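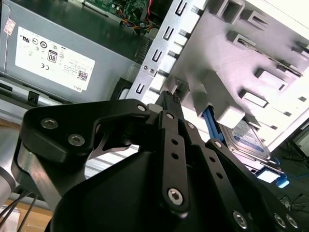
29 May 2018

Glaze tests, round two. Pulled the small kiln this morning and the celadon is finally behaving on the Brouwer stoneware - no crawling at the rims, and a soft green where it pools. The Zorov porcelain is another story. Tile 102 pinholed all over the foot, same as in November, so I'm blaming the bisque and leaving the recipe alone for now.

Mixed a fresh 500 g batch with the new Celtis feldspar. It settled like a rock within an hour (ugh!) and I had to add a pinch of Epsom salts to get it moving again. Sieved twice. Yutong wants three coats brushed, I still think a quick dip does better, so we're doing both and she can gloat later.
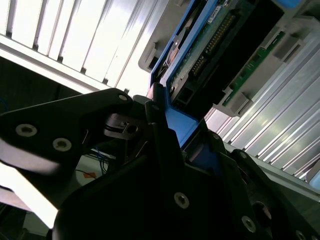 Blue tray with the green board in it.

Arnaldo: the cone packs are in the left drawer, please stop putting them in with the stilts! Also your Mimik slip jar has no date on it.

Next firing is number 2411 in the log. Slower this time, hold 5 minutes at the top, then leave the lid shut until the morning. I want the ash tests on the bottom shelf with plenty of kiln wash under them, they ran last time and I spent ages grinding the shelf. Still need to order more wax resist.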